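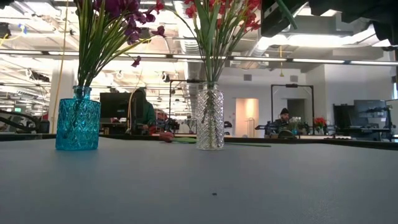
Figure 1. The two vases on the work surface at the Drilen cell.

Our project was the upkeep of one flower-arranging cell with two arms. Stems kept slipping, so Nyokabi Masanja and I rewrote the gripper check. Old finger pads had done 2,000 closes. We now change them at that count and log it.

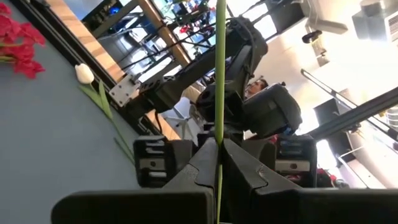 Figure 2. A green stem held between the fingers.

The check has 4 steps: wipe the fingers, close on a stem, look at the line of contact, tug by hand. If the stem turns, reset the closing force to 34 percent and repeat. 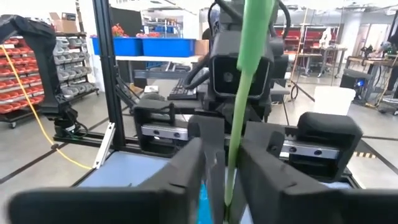

Figure 3. The other arm's gripper and rails, from the wrist camera.

Rails get a dry cloth and then a check for play. Cables are looked at where they loop over the wrist. Phyllis Furnival signs the sheet.
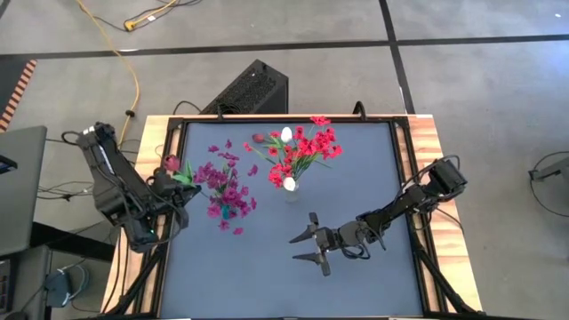

After any pad change we run 3 slow picks on each arm before going back to full speed. We did not get to the camera mounts.

Comments
Ebere N.: Which force setting for the thin stems?
Beverley Inskip: Same one. See the October sheet.

Contact: Masex Project Office, Brultadbridge | Copyright Drilen student projects | Back to top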